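February. 6 am, kitchen, everyone else asleep.

Bad night again. Up at 3 with the baby's cough (hers, not mine, mine came later). Gave up on sleep and did the sourdough instead. Fed the starter, 200 grams flour, forgot the salt until the second fold. Threw it in anyway. We'll see.

Bus to Hekcombe was late so I missed the early swim. Went for the 39 instead and walked up from the bridge. River high, brown, moving fast. Saw the heron. Didnt stop long, too cold for that coat. Must get the zipper fixed before it dies completly.
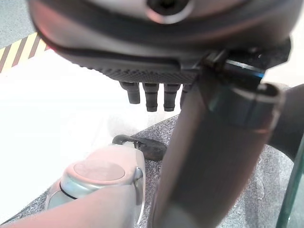
Four black fingers, gray shell.

Called the landlord again re the damp. Voice mail. Wrote it all down this time, with months, like my sister told me to. If he wants the 600 for next month he can come look at the wall behind the bed. Smells like old mushrooms back there. Moved the books to the hall so now we're climbing over books.

Lunch was toast. Dinner was also toast, plus an egg. Bread came out flat but tasted ok, kind of sour in a good way. Ate half of it standing up.

Seeds arrived from Gilchrist! Peas, chard, the stripy beets. Way too early to plant anything but I laid the packets out on the bed and felt better for a bit. Window boxes first. Then ask next door about sharing the yard.

Tired. Cough is looser. Bed.

Comments (3)

pondweed: salt late is fine, I do it on purpose now

marrowfat22: Keep copies of everything you send him. Ours took until summer.

tilly_b: stripy beets!! which ones? hope the little one is better soon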